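Report to Stakero on the parts store refit at Fluncombe
Period covered: spring and summer, to September 2026
Prepared by Saskia Hinds

## Where we are

The grant paid for new picking racks, a full set of blue plastic bins and two packing benches. All of it is now on site and in use. The old timber shelving went to the scrap merchant before the racks were delivered, and the floor was painted while the room was clear.

The racks are the gravity type. Bins are loaded at the back and roll forward on small white wheels to a steel rail at the picking side. We had some trouble in the first weeks with bins stopping short, mostly on the upper levels. The fitter from Brullura came back and gave those tracks a steeper slope.

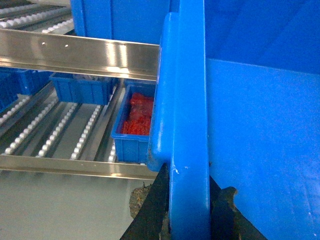 Anselmo Benavides would have liked taller bins on the lower levels as well. In his view the present ones are fine for fixings and small castings, but the pump housings stand proud of the rim and catch on the level above. He has asked for 12 deeper bins to be tried before we order any more of the standard size. We think this is fair and have put it into the next order.

## Stock

We moved 2,000 part numbers to the new store and gave each a fixed place. The count turned up 83 lines that had no owner and no recent use. Thaddäus Eder went through these with the workshop and most have been sold or scrapped. The rest are on one shelf by the door until the end of the year.

## Packing benches

The benches have a textured grey top, chosen so that small parts stay where they are put down. It marks less than the bare board we had before and can be brushed clean at the end of a shift.

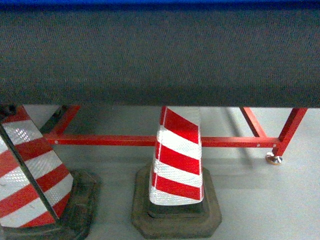 The height was set after a week's trial with both shifts. Lighting over the second bench is still poor and the electrician's quote came in higher than we had allowed – Hannelore Holzer is getting another.

## Floor and walkways

Walkways were marked out on the plan in spring, but the painted lines have been held back until the last rack is in its final position.

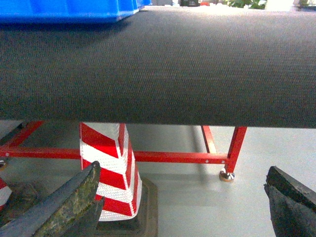
Safety was the main point raised at your visit, and we have dealt with most of it. The trolley route no longer crosses the picking side, and deliveries come in by the north door only. Red and white striped markers are standing in for painted lines for now. The red frame under the bench has levelling feet, so the slight fall in the floor there was simple to correct. Still to do are the kick plates and a mirror at the corner by the goods lift.

## Wear on the bins

Eugénie Charpentier looked over the bins at the end of the summer. She found small white scuffs on the rims and no cracks. We will check them again in December and replace any that have split.
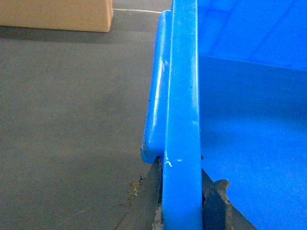 *Page last changed: September 2026, S. Hinds*

## Money

Spending is within the grant. The racks cost slightly less than quoted and the floor slightly more. We ask that the balance be carried over to pay for the deeper bins and the bench lighting. A full statement will follow with the final report.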